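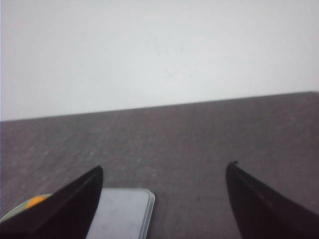
About Griltar

Hi, and welcome! Griltar is a very small game studio, by which I mean it's me, a desk, and a folder of prototypes that keeps getting bigger no matter how many I throw out. I make strategy games for people who like to think for a bit and then blame the dice (there are usually no dice). If you found your way over from the Tallum page, you already know more or less what you're in for. If you didn't, grab a drink and I'll try to explain.

How it started

I'd been making board games since school, mostly variations on chess where I got to win. Years later I was stuck at home with a bad knee and a laptop, and I decided to turn one of my paper games into something I could play against the computer. That took the whole winter. The computer player was terrible! It would march everything it had into one corner and then just sit there, and I remember being weirdly fond of it.

That game was called Mazza. It had 8 units, a map the size of a postcard and one piece of music, which I wrote myself and which you could turn off. I put it up for free, mostly so I'd stop fiddling with it. By the end of the first month 221 people had downloaded it, and a few of them wrote me long emails about why the archers were broken. They were right about the archers. I fixed them, broke the cavalry while I was in there, and got more emails. I've been doing pretty much that ever since.

What we make

(I say "we" sometimes. It's a habit, please ignore it.)

Mazza – the first one, still free, still getting the odd patch. Two sides, small map, games that fit into a lunch break. The cavalry is okay now.

Tallum – the bigger one. You're running a river town and so is your opponent, and you both need the same river. There are eleven buildings and you'll only ever have room for a few of them, so most of the game is deciding what you can live without. I spent far too long on the dam. At one point the dam could flood your own granary, which I thought was hilarious and which every single tester hated. It's gone. I kept the sound effect, and it plays when you lose.

Rinano – the one I'm working on now. It's a card game about mountain passes, played over three seasons, where the cards you use to move are the same cards you need to stay warm. I like it a lot. It also isn't finished, and the third season currently takes longer than the first two put together, so I'm in there cutting things most evenings.

How I work

I start on paper. Index cards, coins, buttons, whatever is lying around. If a game is boring with buttons, I've never managed to save it with nice art, and believe me, I've tried. Once the paper version has survived a few rounds with people who don't mind telling me it's bad, I build a rough version on the computer, with gray boxes and no sound, and send that out to the testers.

Then I change one rule at a time. I used to change five or six at once, because it felt faster, and then I'd have no idea which one had made everything worse. Now every rule change gets its own line in the dev log with the reason I did it, and sometimes a second line a week later saying why I took it back out. The logs are all on the site. They ramble. A couple of people have told me they like them better than the games, which I've decided to take as a compliment.

There are no ads in anything I make, and no coins or gems to buy. You pay once, or in Mazza's case you don't pay, and that's it. I also try to keep my games running on old machines, partly out of principle and partly because mine is an old machine.

Testing

I'm looking for more people to play Rinano before it comes out! You don't need any experience with testing, and you don't need to be good at strategy games. I get some of my most useful notes from people who gave up halfway through the tutorial and told me exactly where. I send out a new build whenever there's something worth trying. The last one went out in September, and the next one will have a new version of the storm cards, so expect to be snowed in.

To join, send a message through the contact form and put "Rinano" in the subject line. Tell me what you usually play and what kind of computer you've got. I answer everything myself, so it can take a few days, and longer if I'm stuck on a bug.

Other questions

Teachers and game clubs are welcome to use Mazza for whatever they like, and there's a printable version of the board on the downloads page. If you'd like to stream or write about any of the games, go ahead, you don't have to ask. For bugs, please use the bug form, and attach your save file if you can find it. It's in the folder called "saves," which I know sounds obvious, but until last year it was in a folder called "stuff."

Page last updated: 2026-10-26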